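Hello all,

Skovusero are offering us the Brirnel hand kit on trial in June, sleeve and wrist camera included. I've been going through their bedroom set – do have a look, and forgive my rambling!

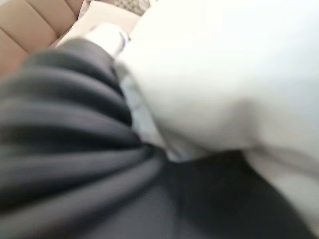
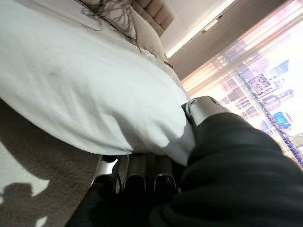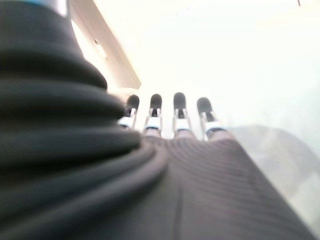
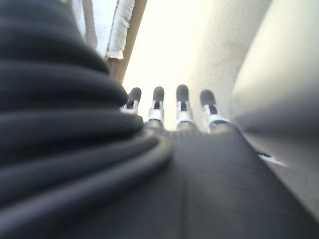
Brirnel kit, wrist camera views. Last two: the four fingers, with dark pads.

Warmest wishes,
Oluwaseun Obi

> Does the 692 cover the sleeve as well, or is that
> the extra 76? I'd hate us to be caught out again.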